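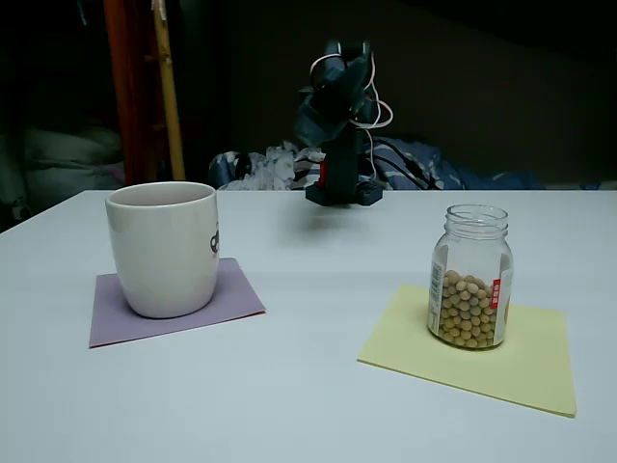

Figure 3. Transfer task with the glass jar as source. The mug stands on the target square (purple) and the jar on the source square (yellow), with the arm behind them.

4.2 Pouring between containers

The second task of the Brutau set is the transfer of small legumes from one container to another. We selected this material because it flows almost like a liquid but does not damage the servos when it is spilled. The target container is always the white mug. The source container is either a glass jar or a small metal cup, and the policy receives no information about which of them is used.

Positions on the table are marked with two squares of colored paper. The purple square belongs to the target and the yellow square to the source. Before each trial both squares are moved and turned by hand, and the containers are then put on them. The policy was not trained to look for the paper. To check whether it nevertheless depends on the color, we repeated a part of the trials with the two colors exchanged, and the number of successes was the same.

For training we collected 300 demonstrations by teleoperation, all with the Jovudetti leader arm and the same operator. Demonstrations where the operator made a correction in the middle of the pour were kept. In an early version we removed them, and the resulting policy could not recover when the rim of the source touched the rim of the mug.
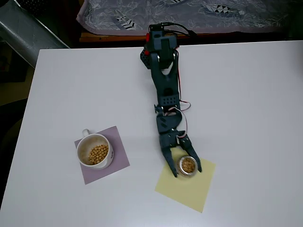
Figure 4. Transfer task with the metal cup as source. The cup, filled with legumes, is between the fingers of the gripper over the yellow square; more legumes are in the mug.

A trial is counted as successful if the source is returned to its square in upright position and no more than 11 legumes are outside the mug at the end. We allow 30 seconds for each trial. The mug may already contain material from earlier trials, and we empty it only when the next pour would overflow it. This makes the task a little more difficult, as the policy cannot use the appearance of an empty mug as a signal to begin.

With the metal cup, our method succeeded in 26 of 30 trials, and the Shearer baseline in 17. With the jar the results were lower for both methods (19 and 8). Most failures with the jar happened during grasping: the fingers closed too high, near the thread, and the jar rotated when it was lifted. Failures with the cup were of a different kind. The arm tilted the cup at the correct place but stopped before all material had left it, and then stayed in this pose until the time limit. We think that the reflections on the metal make it hard to estimate how much remains inside, but we did not test this separately.

Related items
Ridton: a low-cost bench for tabletop manipulation
Learning from corrected demonstrations
Grasping transparent containers with small arms

Contact | Copyright the authors | Back to top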